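Changes to Workplace Travel and Building Access for the Coming Year

Published December 2, 2021

Plendar has completed its yearly review of commuting support and building access. The new arrangements apply to all employees based at the Eratance site, including those on fixed-term contracts and those who divide their week between home and the office. Employees at other sites will receive separate notices from their local offices.

The review drew on 1,936 replies to the travel survey held in May. The largest group of respondents travel by car and alone. A smaller but growing number come by bicycle or by a mix of train and bus. Many who wrote additional remarks asked for a simpler way to claim travel costs, and several pointed out that the present form still asks for a paper receipt when most tickets are now bought by phone.

Travel allowance

The monthly travel allowance will be paid together with salary and will no longer require a separate claim. Employees who hold a season ticket should register it once in the staff portal. A new registration is needed only when the route or the price changes. Claims for travel made under the old rules must be submitted on the old form, and the two systems cannot be combined for the same month.

Those who come to the office on fewer than seven days in a month may choose the daily rate instead. The choice can be changed at the start of each quarter.

Parking and bicycles

The parking lot on the north side has 106 spaces, of which 40 will be set aside for shared cars until mid-morning. After that time they are open to all permit holders. Existing permits remain valid until their printed date and do not need to be exchanged.

Bicycle parking will move from the side passage to the covered area next to the loading entrance. Bicycles left in the passage after the move will be tagged and placed in storage, where they may be collected from the front desk on proof of ownership. Employees who use a company lease bicycle should check that their insurance covers overnight parking - some older policies do not.

Building access

Badges issued before the change of supplier to Banetix will stop working at the outer doors when the new readers come into use. Replacement badges can be collected at the front desk during normal hours. A photo ID is required. Managers may not collect badges on behalf of their teams.

The recreation room remains open to all badge holders under the current house rules. Groups who wish to use it for a department event should reserve it through the front desk in the usual way.

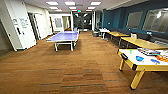
Questions and contacts

Questions on the travel allowance should be sent to Ilse Vandenberghe in Personnel Services. Questions on parking permits, bicycle storage and badges should be sent to Tarek Awwad in Site Services. Please include your employee number in all messages.

The full text of the revised travel policy is available in the staff portal under Terms of Employment. Printed copies can be requested at the front desk.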